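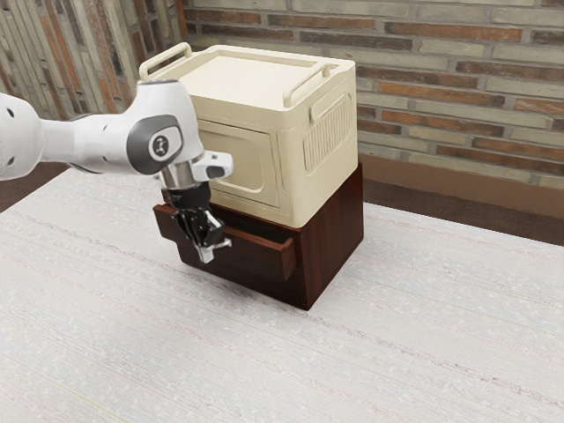

Home Stories Essays Archive Submit

March
By Dzifa Laryea

The Blackwood Inheritance

My uncle Blackwood left the house in Gidcombe to my cousin, the car to a man in Lavach he had once played chess with by mail, and to me he left the right to settle the argument.

The will put it in just those words. The lawyer read it twice, the second time more slowly, as if I might be hiding in the punctuation.

"Which argument?" I asked.

"I was hoping you'd know," he said, and charged us for the hour.

You have to understand that my family had a lot of them. There was the argument over whether my grandmother had been proposed to on the ferry or had merely thrown up on it. There was the argument over the goose. There was a long, low argument between my mother and her brother that had started in a parking lot before I was born and had changed subject so many times that neither of them could have told you which side they were on. They kept it going out of something like good manners.

So I drove to Gidcombe on a Saturday to ask around. My cousin Wumpini Gbeho had already moved in and was wearing our uncle's bathrobe, which I chose not to bring up. He gave me coffee in a cup with no handle.

"It's the Bronditz thing," he said. "It has to be."

I had forgotten the Bronditz thing. When Uncle was 18 he went to Bronditz for a summer to learn hotel work, and he came back with a limp, a good coat and 400 in foreign money that he would not explain. He told my mother he had won it. He told my grandmother he had earned it. He told the priest something else again, and the priest was cool to him from then on, although he did accept a new gutter for the church.

"So what do I do?" I said. "Pick one?"

"You have the right," said Wumpini. He sounded bitter. All he had was a house.
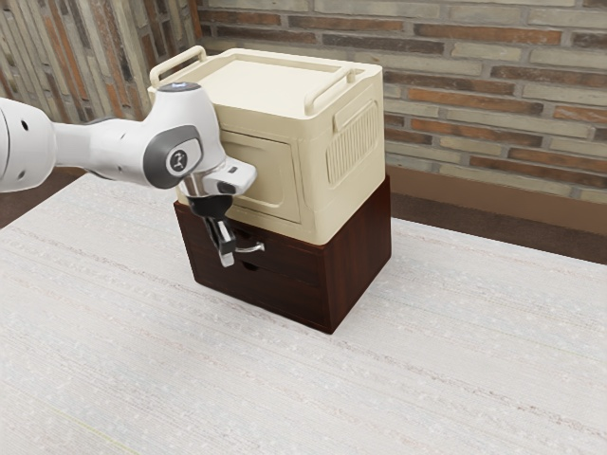
I took it seriously for a week or so. I called the hotel in Bronditz, which was now a dentist. I called the chess player in Lavach, who was very pleased with the car and told me that my uncle had been a careful man with a weak endgame. I asked him about the money.

"He told me he found it," the man said. "On a bench. But he also told me he had a bishop on that side of the board, and he didn't."

That made four versions, counting the priest's. I wrote them out on the back of the lawyer's bill and read them over at night, and I noticed that I was starting to enjoy myself. I had never been asked to settle anything. At family dinners I was the one sent to see if the rolls were done. Now my aunt called twice in one day to say that she had always thought I had a level head, and that she personally remembered Uncle using the word "won." My mother's brother sent a ham.

I did not hurry after that. I let it be known that I was weighing things. I said "weighing" to people in the supermarket. A second cousin I had met at one funeral drove up to 20 miles out of her way to tell me about a letter she'd once seen, or a letter she had been told about, that mentioned the coat.

By then the family had split into Won and Earned, with a small, sour group holding out for Found. They sat at separate tables at my niece's graduation. My mother and her brother were on the same side for the first time in anyone's memory, and it was terrible. They had nothing to say to each other. He passed her the salt and she thanked him for it, and I saw them both look around for help.

I went home and stayed up late with the bill and a ham sandwich. In the morning I wrote to everyone that I had come to a decision, that the money had been a loan, and that my uncle had never paid it back.

My aunt called within the hour. My mother called while I was talking to my aunt. Loaned by whom? To an 18-year-old with no job? Her brother, she said, was fool enough to believe it, and he was on his way over right now to tell her why.

"I'm sorry to hear it," I said.

I could hear his car pull up behind her voice. She hadn't sounded so well in years.

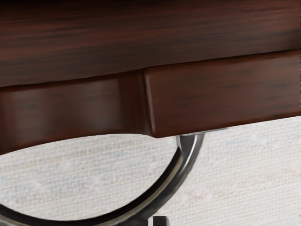

Wumpini wrote back a few days later that a loan was out of the question, that Uncle had never in his life owed a cent to anyone, and that if I planned to go around ruling on things I could come and rule on the goose, as he had new information. He added that he'd bought a cup with a handle.

I put gas in the car.

More stories
The Ferry Waltz
A Short History of My Aunt's Porch
Three Letters from Lavach
Dinner for the Wrong People
What the Dentist Kept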